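This site uses cookies to remember your language and your search dates. Accept | Settings

About Demasis

Demasis runs short-stay accommodation for business and long-stay guests. The company operates three properties: Demasis Iver, Demasis Flutent and the Mohammadi House annexe. All are managed from one reservations office, which also handles group contracts and invoicing.

Demasis Iver is the largest of the three, with 98 rooms on four floors. Rooms are let by the night, the week or the month. Each has a desk, a wired network socket, a kettle and a fridge. Rooms on the top floor also have a two-ring hob and a sink.
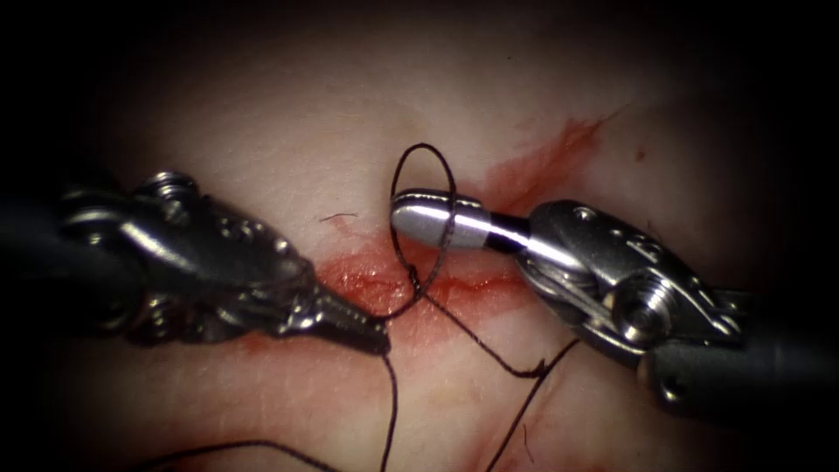

Rates are set by length of stay. The nightly rate applies to stays of up to six nights, the weekly rate from the seventh night onwards. Monthly terms are agreed in writing and include one change of linen per week. Breakfast is charged separately at all properties and can be added or removed up to 18:00 on the day before.

Demasis Flutent is a smaller building without a restaurant. Reception there is staffed from 07:00 to 22:00. Outside these hours guests enter with the code sent on the day of arrival. The code is valid for the main door and the luggage room only – room keys are held in the numbered safe beside the lift.
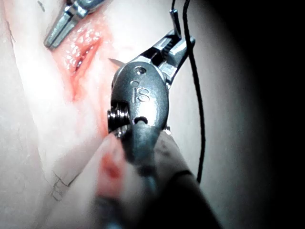
Mohammadi House has 2 meeting rooms, which may be hired by the half day. Both have a screen, a conference telephone and blackout blinds. Catering is supplied from the kitchen at Iver and must be ordered by noon on the previous working day.

Company accounts

Nearly 900 firms hold an account with us. Account holders are invoiced monthly in arrears, with a separate line for each guest. A purchase order number may be quoted at booking or added later, up to the date of departure. Cancellations received before 16:00 on the day of arrival are not charged, except for group bookings, where the terms of the contract apply.

Parking is available at Iver and Flutent. Spaces cannot be reserved. Vehicles over 2.1 metres in height should use the rear yard at Iver – the barrier is opened from reception.

Page last revised 12 May 2017

Related pages
Monthly rates and terms
Opening a company account
Meeting room hire at Mohammadi House
Getting to Demasis Iver

Contact reservations | Privacy | © Demasis | Back to top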